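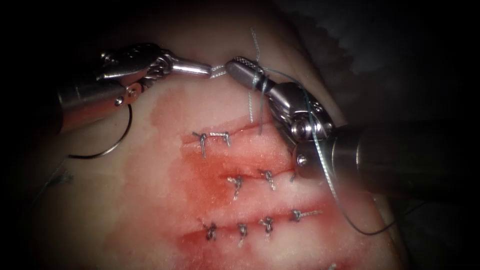 Do I have to cleanse a singing bowl, or is this just for stones?

Posted by Torkora

I inherited a brass singing bowl and a shoebox of crystals from an aunt who took both very seriously. The stones I understand, sort of: moonlight, sage smoke, don't put the selenite in water. But the bowl has been sitting in a closet since November and now it buzzes when I run the mallet around the rim. My sister says it has absorbed the energy of the closet (mostly vacuum cleaner). Do I cleanse it, and if so, how? I paid nothing for it, but the Yazıcı shop downtown has a similar one for 1490, so I'd rather not wreck it.

Luuk Van den Broek

I've been leading sound baths for 13 years and I own more bowls than chairs. Plenty of people hold that a bowl clears itself every time it's played. I lean that way, partly out of conviction and partly out of laziness. If you want a ritual, pass it through incense smoke a few times, set an intention, and ring it eight times, letting each note die out before the next. Skip the salt. Salt and brass do not have a spiritual relationship, they have a chemical one. 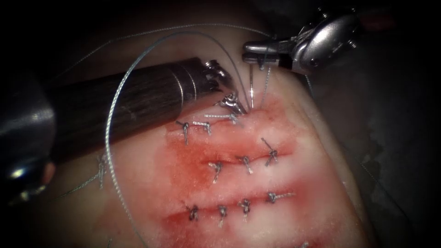 Can I leave crystals inside the bowl overnight?
Small tumbled ones are fine on a bit of cloth, but take them out before you play or you'll have a very expensive maraca.

As for the buzzing, I'd look at your wrist before I looked at the closet. Most people go too fast and press too lightly, so the mallet chatters against the rim. Slow down, lean in a little, and keep the bowl on a flat palm with your fingers out of the way.

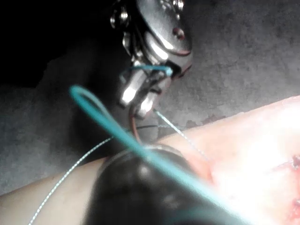 A suede-wrapped mallet helps too, and it's kinder to whoever lives downstairs. If it still buzzes after all that, check the rim for a hairline crack. No amount of moonlight fixes those — I've tried.

Numo

full moon, windowsill, done. worked for mine

Bart Vandenberghe

Disagree with Luuk about bowls clearing themselves. Mine went flat and gloomy after my divorce and only came back when I buried it in the yard for a night. It also came back with a worm in it. Make of that what you will.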